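4.2 Bimanual zipper task: demonstration by remote control

Two ways of showing the task were tried. First by hand (operator grabs the arms and moves them through the motion, joints back-driven), then by remote control from a pair of small leader arms. We kept the second. Details of the leader arms are in Section 3 and not repeated.

By hand was quick to set up but poor for this task. Two arms, two grippers, one operator. To keep the right gripper closed on the pouch while pulling with the left you need both hands on the arms and something else to trigger the fingers; a foot pedal was tried and dropped. The operator's forearms also got between the head camera and the table in a lot of the recordings, and a policy trained on those pictures sees forearms that are not there at run time. We recorded 57 demonstrations this way in the Stokow lab before switching. They are not used in any of the results below except the comparison at the end of this section.

Remote control: the operator sits beside the table, watches the real workspace directly (no headset, no screen), and moves the leader arms. Follower joints track leader joints one to one, no scaling. Gripper opening is copied from a finger trigger on each leader. No force feedback. Operators complained about this, see below. Joint positions, gripper commands and camera images are all stored against the same clock, and anything with dropped images is thrown out at load time.

The task itself. A soft zip pouch lies flat on the table. One arm has to hold the body of the pouch, the other takes the pull of the zipper and moves it along the edge. Pull tabs on pouches are small and lie wherever they fall, so for most of the set we picked pouches with something bigger attached to the pull, which gives the gripper a target it can close on without millimeter accuracy. The table was not cleared between sessions. Other items were left at the back and moved now and then by whoever was working there, so the policy would not learn a fixed background. 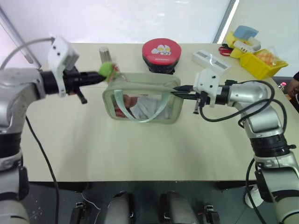
Figure 4. Head camera view of the zipper task. Left gripper at the green pompom on the zipper pull, right gripper pinching the right side of the pouch.

Each demonstration was split in four phases for labeling: approach, hold, grasp pull, slide. Labels were added afterwards from the gripper signals plus a quick look at the video. The two grasp phases overlap in many recordings (operators do them in either order, or together) so the order is not enforced anywhere in the training code. Figure 4 shows both grippers at their contact points, the configuration we use as the reference for the start of the slide phase.

Holding is the part operators got wrong most. If the holding gripper takes only the film, the film stretches and slips out once the zipper catches. If it takes too much, the pouch bunches and the zipper track bends, then the slider jams. With no force feedback the operator has to judge this by eye from how the plastic wrinkles. After the first day we wrote a short instruction sheet: hold near the zipper edge, pull in line with the track, stop when the pouch starts to move as a whole. Failed demonstrations went down after that but we did not log the sheet's introduction properly so no number is given here.

In total 223 remote control demonstrations were kept, collected on 12 different pouches. Recordings where the operator regrasped were kept too. We think these are usefull, the policy otherwise has no data on what to do after a slip. Recordings where the operator gave up were removed. A few where the table camera lost sync were removed as well.

Comparison. Same network, same training length, 57 remote control demonstrations drawn at random against the 57 recorded by hand. The hand-guided set gave smoother joint paths, as expected, but the resulting policy hesitated at the approach and often stopped short of the pull. Masking out the forearms in the images helped some. Did not close the gap. The Clunthorpe setup has a different camera mount with less occlusion, and there the two methods came out closer, so part of the effect is the viewpoint and should not be read as a general result about hand guiding.

One more note on the cables. Wrist cables on both arms hang in loops and can touch the table or the pouch during low approaches. Operators learned to go in from the side. The policy picked up the same habit from the data, wich is convenient, but it means the approach direction in our demonstrations reflects the cabling as much as the task. Anyone re-using the data on a robot with internal cables should keep this in mind.

Training on this set is described next, in Section 4.3.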